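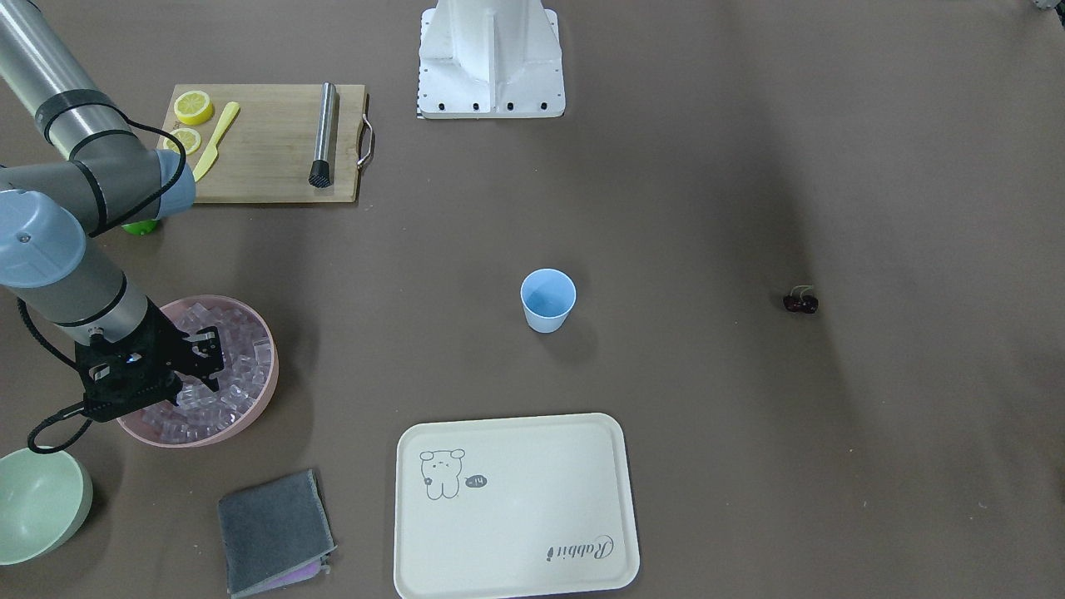
**Who is in charge of the drinks counter when the Skekska is running?**

The person on shift at the counter is in charge. You set out the station, you start the run, you can stop it at any point, and you decide whether a drink goes out to a guest.

## 4. Working a shift with the Skekska

This section is for counter staff at the Nundum café on Seixas Street. It covers laying out the table, starting a run, working alongside the arms and closing down. Installation and wiring are in section 2, and cleaning schedules are in section 6.

We're excited about this one! The Skekska takes over the repetitive part of the lemonade and iced drink orders (the scooping, the muddling, the hundredth lemon of a hot afternoon) and leaves you the parts guests come back for. Tasting stays with you, and so do recipes, garnishes that need a good eye, and talking to the person in front of you.

### 4.1 What changes in your job

- **Prep moves earlier.** The table has to be laid out before the first run, so the opening shift now starts with station set-up and does the pastry case second.
- **Muddling by hand is optional.** Keep doing it for special orders if you like. Verna Pruitt still does all of the mint drinks herself, and the menu is set up to allow for that.
- **There is a new role, station lead.** One person per shift holds it and signs the station log. It rotates, and everyone gets trained for it. In September the first group finished training with Jhair Arango from Undden.
- **Hours stay as posted.** The schedule for the counter is the same as before the station came in. Questions about shifts go to Flor Llanos.

> **Note:** Station lead is paid at the lead rate for the full shift, including slow hours when the arms hardly move.

### 4.2 Laying out the table

Do this with the station in **Hold**. The panel light is amber in Hold.

1. Wipe the tabletop and let it dry. The station finds things by looking at them, and puddles throw it off.
2. Place the cutting board on the right arm's side, flat, with nothing underneath it.
3. Put cut lemon on the board. Halves are fine. Set them cut side up if you can.
4. Lay the muddler on the board with its head toward you.
5. Fill the ice bowl and set it just below the board. Keep the ice below the rim or you'll be picking cubes off the floor all morning.
6. Stand a cup upright near the middle of the table, with clear space on every side.
7. Put the serving tray at the front edge, where you can lift it away without reaching under an arm.
8. Fold a cloth and leave it near the bowls.
9. Set out any fruit for garnish on the far side from the ice. Cherries can stay joined at the stem.
10. Press **Look**. The panel lists what the station has found. If something is missing from the list, move it a little and press **Look** again.

You don't need to line things up to the inch. Giuliana Sánchez lays hers out differently every single time and the station keeps up with her, which was great fun to watch on the first day.

> **Caution:** Knives go on the board or in the rack. Never hand a knife to a gripper, and never leave one where you'd have to reach past an arm to get it.

### 4.3 Starting a run

1. Check that no one has hands, sleeves or apron strings over the table.
2. Say "starting" out loud. It feels silly for a day or two and then you stop noticing.
3. Pick the drink on the panel and press **Run**. The light turns green.
4. Stay within reach of the red stop button for the first drink of the shift. After that you can serve, take orders or restock, as long as you can see the table.
5. When the light goes back to amber, collect the drink and taste or check it as you would your own.

The first drink of the day is slow and careful. Let it be. The station is checking its reach, and it picks up speed once that's done.

### 4.4 Working next to the arms

You can stand at the counter and work normally while the station runs. Reaching over the table is the one thing that has to wait.

- To swap a bowl or add lemon, press **Hold**, wait for amber, then reach in.
- The arm cables hang loose by design so the joints can turn. Don't tie them back or tuck them in.
- If an arm touches you, it stops. Step away, press **Hold** and write it in the log, even if it was only a brush.
- If a gripper drops something, leave it until the light is amber.

> **Warning:** Don't push an arm by hand to hurry it or get it out of the way. Use **Hold**, then **Park**.

### 4.5 When a drink comes out wrong

Throw it out and make another, by hand or with the station, whichever is quicker. A wrong drink is never charged against the person on shift.

Then enter a code in the log:

| Code | Use it for |
|---|---|
| 28 | Too much or too little ice |
| 165 | Item not found after pressing **Look** |
| 789 | Arm stopped and won't restart |

For code 789, leave the station parked and call the Undden support line. Carry on by hand in the meantime. Every drink on the menu can still be made without the station, and we plan to keep it that way.

Please use the comment box too! Kirsty Dunstan reads the comments and passes them to Undden, and the recipe screens have already been rearranged twice thanks to what people wrote there.

### 4.6 Closing down

1. Press **Hold**, then **Park**. Wait until both arms are still.
2. Empty the ice bowl and discard cut fruit.
3. Wash the board, muddler, bowls, cups and tray as usual.
4. Wipe the grippers with the food-safe wipes from the drawer. No spray.
5. Turn the key to **Off** and hang it on the hook in the office.
6. Sign the log.

Section revised 2022-11-07. Replaces the two loose pages kept behind the register.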